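**Is the Claltora two-arm bench kit worth renting for a small lab?**

Maybe. We tried it at Climiswood and our answer changes with the task. Read the rest before you sign.

**What does the rental cover?**

Both arms, the base plates and 19 hours of remote setup help from Allgate. Glassware and racks are yours to find. The quote says "bench-ready" - ask what that means, as we got three different answers. 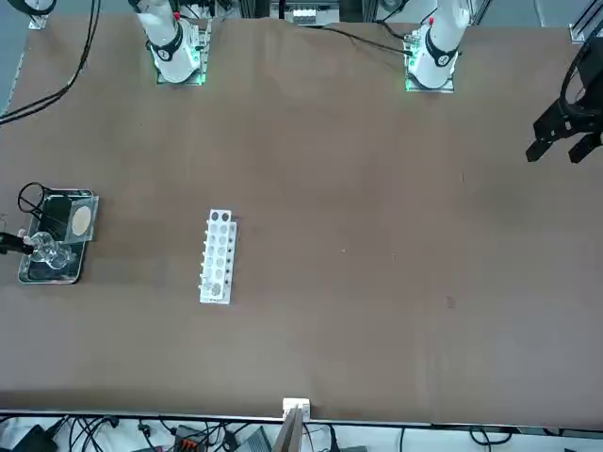 *The two arms on their bases, with a flask and tube rack on the left side of the table.*

**Can it really handle 200 tubes a day?**

That figure is from the brochure. Our best day was 111, and someone stood next to it for most of them.

**How much room does it need?**

More than the sales sheet suggests. Plan for cables on the table and under it, and decide where they go before the arms arrive.

**Is there a trial period?**

Yes, until the end of September. Returns cost $225, a fee we found only on the last page of the contract.

**Would you rent it again?**

For capping and moving tubes, possibly. For pouring, no. We'd want to see Allgate do it on our bench first.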